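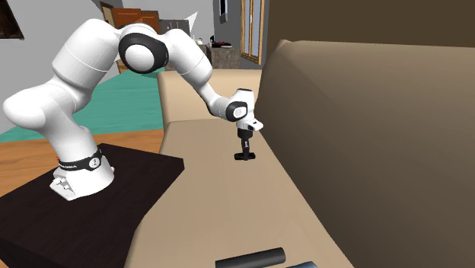
5.3 Reaching Past the Edge of the Table

The tabletop results in Section 5.2 are good, and we would have been happy to stop there. Tabletops, however, are kind to manipulation policies. They are flat, they sit at a known height, and the robot is bolted to one of them. A policy can learn "go down until you reach the table" and look far more clever than it is. To find out how much of Nirar's score came from this habit, we moved the targets onto nearby furniture and left everything else alone.

We used the living room layouts in Zingate, our simulated home set, and ran 797 episodes with the target resting on a couch seat. The arm, its mount, and the controller are the same as before. Neither Nirar nor the Tokarz baseline saw a couch target in training, though couches did appear in the background of many training rooms, where both policies learned to ignore them. Figure 6 shows one moment from a Nirar rollout, with the gripper hanging just above the seat cushion and not touching it.

That moment sums up the main problem rather well. Nirar is good at getting to the couch and much less sure what to do once it is there. Of the 797 episodes, 104 ended in failure, and 95 of those failures happened after the gripper had already arrived over the seat. The remaining nine were ordinary planning errors: the arm ran into a joint limit or took a path through the backrest, which the physics engine did not allow.

We sorted the 95 late failures by hand from the rollout logs. The largest group we call hovering. The gripper stops above the cushion, makes small corrections sideways, and stays there until time runs out. In the logs, the predicted surface height keeps changing by a small amount from step to step, and the policy waits for it to settle before going down. It does not settle. From the outside this looks like caution. Inside, the height head is simply changing its mind at the full control rate.

A smaller group failed in the other direction. Here the policy committed to a height early and was wrong, pressing into the seat before closing the fingers. Our cushions are rigid bodies with a fabric texture, so "pressing into the seat" means stopping very suddenly. A real cushion would forgive some of this, and we do not claim that the failure rate in simulation carries over to a room with real furniture in it. It may go down because the seat gives way. It may also go up for the same reason.

We tested 2 changes. The first was to average the height estimate over a short window before passing it to the controller. This removed most of the hovering and, less helpfully, made the early commitment errors more common, as an average of bad guesses is still delivered with great confidence. The second was to drop the fixed table height from the policy's input altogether. We had included it as a convenience during early development and had forgotten how convenient it was. Without it, training took longer and the tabletop score fell slightly, but the couch rollouts showed fewer failures of both kinds. All later sections use this version.

Tokarz, trained on the same data, did worse for a plainer reason. It often treated the front edge of the table as the end of the world and turned back. When it did cross the edge, its height estimates were steadier than Nirar's, and we suspect the depth encoder deserves the credit. Swapping that encoder into Nirar is the obvious next experiment. We started it, found that the two code bases disagree about which axis points up, and have left it for future work.

One limit of this test should be stated clearly. The success check, which we took from the Nireo tools, looks only at the final position of the target. It has no opinion about how the arm got there. Several episodes that count as successes include motions we would not want near a person sitting on the couch, or near a couch we had paid for. Section 5.4 adds a contact force limit to the success check and reports what is left of our numbers afterward.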